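Search this book Enter a word or phrase Go

Chapter 12
Slides, Sandals and Other Open Footwear

Before you start

Chapters 10 and 11 dealt with shoes that close round the foot. A laced shoe has a tongue, a heel counter and a row of eyelets, and each of those parts has a job in holding the shoe on. Open footwear does the same work with far fewer parts. A slide has a sole, a footbed and one strap. If any of them is badly made or badly chosen, the wearer notices at once.

This chapter is about how slides are built, how they are fitted and how they are looked after in a shop or a stockroom. By the end of it you should be able to name the parts of a slide, check that two slides make a true pair, judge the fit of a strap on a customer's foot, and clean and store open footwear without spoiling its shape. The practical work needs a table at a comfortable height, a soft brush, a cloth, a bowl of lukewarm water and a pair of slides. An old pair will do.

12.1 The parts of a slide

The footbed is the surface the foot rests on. It may be smooth, dimpled or textured. A textured footbed gives the sole of the foot something to hold, and this matters more in a slide than in a closed shoe, where the upper stops the foot from moving about.

The strap is the whole of the upper. It crosses the front part of the foot and leaves the toes and the heel free. Some straps are a flat band. Others are padded, or shaped into ribs or ridges that run across the band or along it. A wide strap spreads its pressure over more of the foot than a narrow one and is less likely to rub at the edges.

The sole is the part that meets the ground. Look at it from the side as well as from underneath. The side wall may be plain, or it may be moulded into blocks, grooves or steps. These are often there for looks alone, and the tread underneath has to be judged separately.

Trainees at the Clalley shop are taught to say the three names aloud as they touch each part. Viola Lombardi, who ran the bench there for many years, started the habit, and it is still a quick way to learn them. Footbed, strap, sole. When you write a repair ticket or a returns note, use these words and no others. 'Top bit' and 'bottom bit' have caused more wrong repairs than you would expect.

12.2 Laying out a pair

Open footwear is inspected in pairs, on a table, with both slides right way up and the toes pointing in the same direction. Put them side by side with a small gap between. Stand at the heel end first, then move to the side and bend until your eyes are level with the straps.

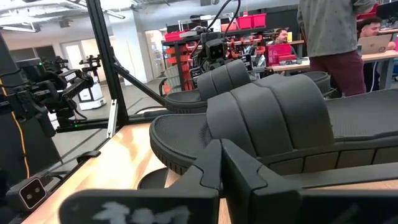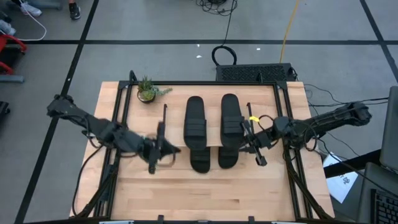 What is the first thing to check when two slides are laid out as a pair?
Check that one is a left and the other is a right. Two lefts of the same size and colour can easily end up in one box, and the difference is harder to see in a slide than in a laced shoe. Look at the outline of the footbed, which curves inwards on the side of the big toe.

Once you are sure of left and right, line the heels up against a straight edge and compare the lengths. Then compare the straps. Each should rise to the same height and start at the same distance from the toe. A strap that has been pressed flat in a box will look lower than its partner and may recover if it is left overnight with paper under it. A strap that was fixed in the wrong place will not recover, and the pair should go back.

Turn both slides over last. Read the size on each sole and write both down, even when they match. Yeshi Ambaye found 2 mixed pairs in one January delivery to the Tikumgate stockroom by doing this. The boxes had been marked correctly on the outside.

12.3 Fitting

Ask the customer to stand. A foot spreads when it takes weight, and a strap that feels easy to someone sitting down may pinch when they get up. The heel should rest on the footbed with a little of the footbed showing behind it. The toes should not reach over the front edge.

Then ask the customer to walk to the far end of the shop and back. Watch the heel. Some lift is normal in any slide, but the toes should not have to curl to keep it on. If they do, try a smaller size or a closer strap – a thick sock is not an answer.

Late afternoon is a good time for fitting, as feet are often a little larger by then than they were in the morning.

12.4 Cleaning and storing

Brush off dry dirt first. Wipe the footbed with a damp cloth, working from toe to heel, and use the soft brush in the grooves of the strap. Do not soak slides that have a glued sole. Leave them to dry on their sides, away from heaters and out of direct sun, for at least 60 minutes before you handle them again.

For storage, fold a sheet of tissue loosely and put it under each strap. Lay the slides flat in the box. Do not push one inside the other to save room.

Practical task

Work with a partner. Inspect one pair as described in 12.2 and write a note of no more than six lines, using the correct names for the parts. Swap notes and inspect each other's pair. Mark any point on which you disagree and look at it again together before you go on to section 12.5.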